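Giltent Walker Trials: Questions About the April Stoppage

Since the stoppage we have had a lot of mail, most of it polite. These are the questions that keep turning up. If yours is missing, write to the Cirnthorpe office and Fraser Rennie will answer it, possibly at length.

What went wrong?

During a tidying run on a Saturday, the robot was told to let go of a basket and didn't. The software reported the hand as open. The hand had other ideas. The robot then stepped back, as it had been told to do after a successful release, and took the basket and a shelf unit with it. The shelf went over. The operator hit the stop and the run ended there.

Was anyone hurt?

No. The operator was outside the marked area, where operators are supposed to be. The shelf lost a corner and the baseboard has a dent we have decided to keep.

Why did the robot think its hand was open?

The controller was reading the position it had asked for and treating it as the position it had got. This is a bit like mailing a check and considering the rent paid. A finger had snagged in the side of the basket, the motor stalled, and the stall warning went to a log file that was read on Monday.

How long had that fault been there?

Longer than we'd like. We went back through 3000 recorded releases and found 37 where the hand reported open before it was. In all of them the fingers caught up in time, so the task was marked as a pass. We had been rather proud of that pass rate.

Doesn't the overhead line stop it from falling?

It is there to help with the robot falling down. It has no opinion on furniture. Several people wrote to ask why the line didn't prevent the accident, and the answer is that the robot stayed perfectly upright throughout.

Is the cable on the floor a trip hazard?

For people, yes, and we have the bruises. For the robot, the Prothero gait software keeps the feet away from the cable's expected path. Cables do not always read the plan, so whoever is running the session checks the floor before each walk and stops the run if the slack gets near a foot.

What has changed?

The hand now has to prove it is open. The controller compares measured finger position with the command, and if they disagree for 8 control cycles the legs are locked in place until a person clears the fault. Stall warnings go to the operator's screen in large red type, with a noise that everyone in the building has complained about. Shelves are loaded and unloaded at reduced arm speed until further notice.

Are you still using the same kind of task?

Yes. Changing the task would make the numbers look better and tell us very little. Basket work at the shelf is back on the schedule, in the bedroom, next to the bed.
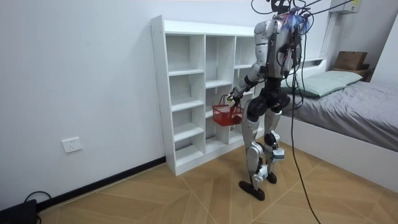
Basket work at the cubby shelf, with the handle in the robot's grip.

Why is the shelf empty?

Less to pick up. Adding contents comes later in the plan, beginning with soft things.

Should I stop using my own Mondasar hand?

If your controller waits for measured position before it moves on, carry on as you were. If you aren't sure, hold a finger of the hand closed with a strap, power the arm but leave the legs off, and send the open command. A report of "open" means you have our fault. Keep your own fingers well clear while you find out.

Can I get the full report?

Yes, from the Cirnthorpe office. Ask for the version with the timing plots. The shorter one leaves out the log file, and the log file is the embarrassing part.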